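Wrist-only policy on the washer task - held-out numbers
Tutent forum > Manipulation > Results

rabella
ok finally have numbers. 404 demos, wrist view only, no scene cam. Washer door task. 89 held-out trials, policy failed on 13, rest fine. Same training recipe as the December run. Frames: 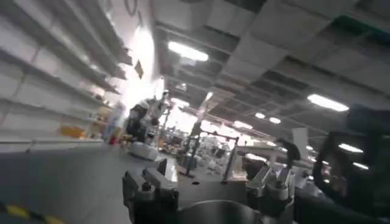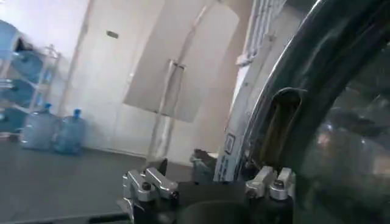
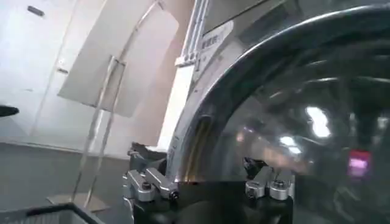
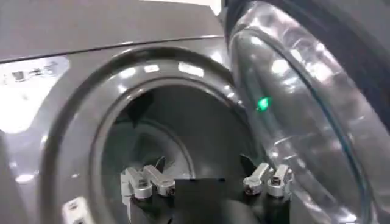
Reply 1 - hiutung_l
Nice but one washer, one room. I'd call that memorizing until you move the machine.

Reply 2 - pntuli
what about glare? the glass in the third one is mostly reflections. and the first one barely gives the policy anything to go on, its all ceiling and shelves

Reply 3 - rabella
@pntuli yep, glare is my guess for most of the fails, havent sorted them yet. Wide views stay in on purpose - cut them in an earlier run and the approach got worse

Reply 4 - ningsih.y
Disagree with Hiu-tung a bit. Start poses were randomized, right? Then its not pure replay.

Reply 5 - hiutung_l
Random start isnt a new room. Run it at Firkau on their machine, then we talk

Reply 6 - rabella
fair. 2 seeds so far too, so dont quote me. will ask Firkau for a slot and post the fail list teh same day

Reply 7 - pntuli
split fails by approach vs grasp pls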